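Zurkden Two-Finger Hand-Held Gripper

Records demonstrations for the Plulach policy trainer. The test task is putting a marker into a clear two-compartment organizer. Threaded inserts in the arms, screw-mounted finger pads.
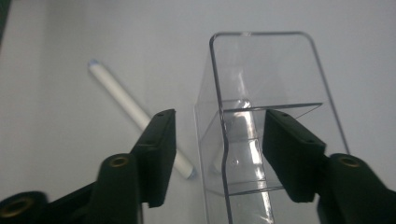

Lawal Haruna asks whether the trained policy copes with an organizer it has never seen. It does if the wall height is similar; taller units need 36 extra demonstrations.

Training set: 1,095 demonstrations, 2 operators. Starting poses of the marker vary between takes.

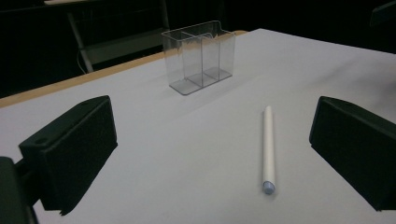
Marker between open fingers, organizer at the back.

Failed placements on the arm fell to 17 once white-on-white starts were added to the set. 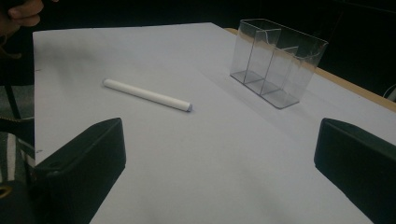

Photo: Prarstead

Spare finger pads are sold in pairs. Screws not included.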